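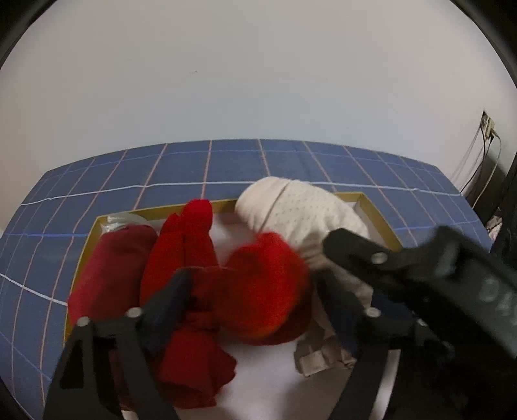 *Open box with the reds, on the blue tablecloth.*

# Tralum Clothing Boxes

Print this page | E-mail this page

Welcome, and thank you for stopping by! Tralum is a small collection of pictures of clothes being sorted into shallow cardboard boxes, the kind of job most of us put off until the closet door won't shut anymore. There are 686 pictures in this release, taken over 33 sorting sessions, and I have tried to keep the notes plain so that you can find your way around without writing to me first (though you are very welcome to write).

## How the clothes are grouped

By color first, and only then by type. The red group takes in everything from maroon to scarlet to a fuzzy knit that leans a little orange, and I went back and forth for most of April over whether that one belonged with the oranges. It stayed. Creams and beiges may share a box with the reds, so please don't treat a box as one color only.

## Labels

- `color`: the main color of a garment, in everyday words
- `state`: folded, rolled, or bunched up
- `extra`: anything that isn't clothing, such as a plastic bag

If a piece could be either folded or rolled, I marked it `folded`. Roughly 133 labels were changed after a second look, mostly reds.

## Known problems

Sleeves that hang over the side of a box are counted as part of that box. Four sessions have no `state` labels yet.

Last updated Tue 20 July

Contact: Tralum project desk | © Tralum | Back to top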